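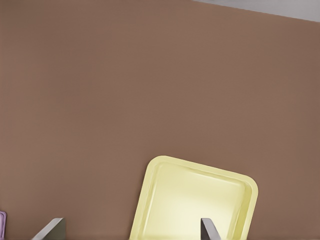
To: Bonis Robotics Club list
Subject: Re: [bonis-sim] Placing task, wrist view, and who trains what

Replies below the quoted parts. I left out the bits about the room booking, which is settled.

> I ran the Bretau scene on the lab machine last night and the policy
> goes to the wrong tray on a lot of starts. Is it supposed to know
> which one from the wrist view alone? Half the time all it gets is
> brown table.

For the first round, yes, wrist view only. The rules for the spring competition allow a second fixed camera, but we agreed to see how far we get without it. The table does take up most of the view once the arm is low, and a tray can be mostly out of view at the bottom while the fingers are already over it. I don't want to change the table color to help with this. The competition scene uses a plain one too.

What we can change is the start pose. Right now the arm starts low. If we raise it, both the yellow and the purple tray should be in view for the first few steps. The config key is start_height in the Liew arm file. Please don't edit the copy in the shared folder. Make your own and send me the diff.

> Also the fingers look too far apart for the tray. Should it be
> gripping the rim or what?

It should not grip the tray at all. The fingers stay open over the tray after the block is let go, and then the arm backs off straight up. If your run closes on the rim, you have the old reward file. Pull again and check that the release term is there.

> How many demos do we need before it is worth training again?

We have 300 from last term, but they were all recorded with the old tray positions, so I would only use them for a warm start. I'd like 20 new ones from each pair before the next meeting. Five of those should start with the arm turned away from the trays. Those are slow to record and people skip them, so do them first.

> Can we turn shadows on? It looks flat.

Not for now. With shadows on, the lab machine drops too many steps and the recordings come out uneven. Vostinent has said we can use their render server in July, and we can try it then.

Two other things.

The logger writes the tray color as a number and the numbers changed in the last update. Yellow is now 2. If your results table looks swapped, check that before you report a bug.

The written report is due before the demo night, and the section on failed runs is still blank. If you have a run that went wrong, save the clip and write down the seed. I can't do anything with a clip that has no seed.

I will be in the lab from 4 p.m. and can help with the config file then.

--
bonis-sim list
To leave the list, send a message with "unsubscribe" in the subject line.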